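Prostosier gripper comparison: frequently asked questions

These are the questions we receive most often about the comparison of the Palard and Drureria grippers. The page is kept by Mareike Schwerdtfeger. If your question is missing, please write to the project address and I will add it in the next update.

What is compared?

Two parallel grippers, each with two fingers, on the same arm and with the same controller. The Palard is the lighter one. The Drureria closes with more force, but its smallest force setting is still rather high for paper goods. We wanted to know which of them is the better choice for a table with mixed household things.

Why do you use tissues and napkins?

Thin paper is difficult for a gripper. It gives almost no resistance, so the force reading stays near zero and the controller must decide from the finger position and from the wrist camera. With a stiff object you can be a little careless, with paper you can not.

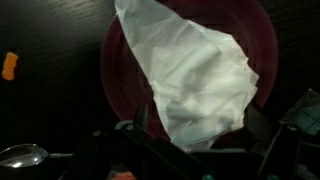 Wrist camera view: white paper between the fingers, over the dark red plate.

How many trials were made?

The full set has 1423 trials. Of these, 300 are with paper, and the others are with plates, cups, cutlery and plastic containers. We repeated 186 trials in March, after the finger pads were changed. The repeated ones are marked in the table of results and are not mixed with the first ones.

Which cameras were used?

One small camera at the wrist and one fixed camera which looks at the table from the side. The wrist camera is better for the last part of the approach. The fixed one is better for finding out later why a grasp was missed.

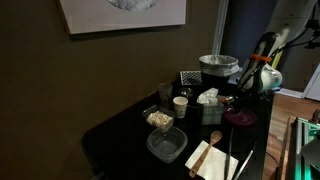

Can I use the Drureria fingers on the Palard body?

Only with an adapter plate. The hole patterns are different, and the plate makes the gripper 20 mm longer, so you must enter the new tool length in the controller before the first movement.

Do you calibrate before each session?

Yes, the wrist camera each time and the fixed camera only when it was moved. The procedure is the one from the Bhattacharjee notes, with the printed board flat on the table. Please do not skip the check at the end. An error of a few millimetres is not important for a cup, but it is enough to miss the top of a tissue.

How is a pull from the tissue box scored?

A pull is good when one tissue comes out completely and the box stays where it was. When the box is lifted together with the tissue, we write it as a partial result. Two tissues at once is also partial. A torn tissue is a failure, also if the larger piece is in the gripper.

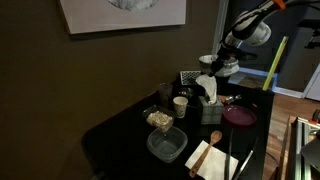 What closing speed do you recommend for thin paper?

Start with the slowest setting and increase it step by step until the paper begins to slip away before the fingers meet. Then go back one step. The right value depends on the pads, so please repeat this when you change them.

Which gripper should I buy?

For paper and other light things I would take the Palard. For heavy pots or metal cutlery the Drureria holds more safely, and its pads are easier to clean. If you can have only one and your objects are mixed, read first the section on pads in the report.

Can I get the recordings?

Yes, on request. Please write which gripper and which object group you need, because the complete set is too large to send.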